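Week 4 notes - Mobile peoples, sea and shore

Rough notes, typed up fast after the lecture. Fill your own gaps from the reader. Tutorials meet at the Pillwood building this week, same time.

Last week: herders. Animals, pasture, seasonal rounds. This week: foragers, mostly coastal, and what happens when a state turns up and wants everyone to have an address.

Key terms
forager - lives mainly from wild food, gathered, hunted or fished
sedentary - stays put most or all of the year
residential mobility - whole camp moves
logistical mobility - a few people go out, get stuff, bring it home
delayed return - work now, eat later (nets, weirs, stored fish)
immediate return - eat it today or tomorrow

Learn the difference between residential and logistical. It comes up every year and people mix them up every year. One group can do both. Whole camp shifts to the estuary in the wet, then small parties go out to the reef from there.

Old view: foragers are always small bands, always moving, own very little, share everything. Comes mostly from work on inland desert groups. Doesn't fit the coast well. Rich coasts (salmon rivers, kelp, shellfish beds) can feed a lot of people in one spot. The Northwest Coast of North America is the case everybody cites: big plank houses, rank, slaves, feasts, and no farming of the usual kind. So is it farming that makes inequality or is it storage? Storage argument: once you can dry and keep fish, someone can control the fish. Others say it's control of the place, ie. who holds the best fishing spot. Read both, pick a side for the essay, but say why.
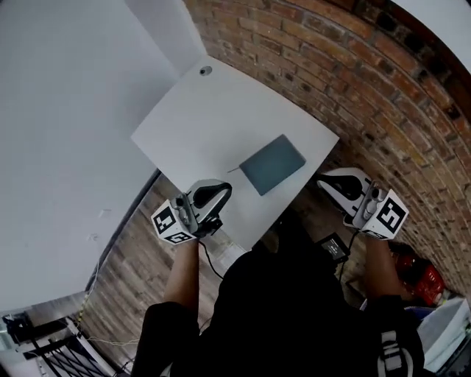
Table by the brick wall, Pillwood.

Shell middens. Heaps of shell, bone, charcoal, broken tools. Found on coasts nearly everywhere, Australia and Canada both have plenty. Good because shell slows the rotting of bone. Problem: shell is bulky, so a midden makes it look like people ate nothing but shellfish. Weight of shell is not weight of meat. A few large fish or one seal can outweigh a whole layer of mussels and leave hardly anything behind. Also sea level. Lots of older coastline is now under water, so the early record of coastal living is patchy and probably always will be.

Contact and trade. Do not write "isolated" in your essay unless you can show it. Most foragers we know about traded with somebody. Fish for grain, wax or resin for iron, shell for cloth. Some writers argue that certain groups became specialist foragers becuase farmers next door wanted forest or sea goods. Others think this is overdone. The debate gets heated, we'll do it properly in week 8.

States and settlement. Usual pattern, though order varies:
- a border or park gets drawn through the range
- permits for boats, nets, timber
- school and clinic put in one place, families told to live near them
- aid comes as houses, on land, in rows
- younger people take wage work, older ones keep going out

Housing matters more than it looks. Row houses split up kin who used to camp side by side. Sharing food gets harder if your sister is now 19 doors down. Also changes who hears an argument and who steps in. In a camp people just leave when there's a fight, that was the main way of settling things. Harder once you have a lot number.

Careful with the word "nomad". Some groups use it for themselves, some hate it, and officials have used it to say nobody owns the land. Moving over a country is a way of holding it. Australian land claims turned partly on this point, notes to follow.

For next week
Reader, 2 chapters, the one on storage and the one on sea tenure. Sea tenure one is dry, stick with it.
Bring one question written down. On paper please.
Map exercise: use the Drarkstead sheet, not the Rankin one, wrong scale on that. Mark summer and winter camps in diffrent colours.
Essay topics go up on Dovard before the tutorial. Due in November, no extensions by email, use the form.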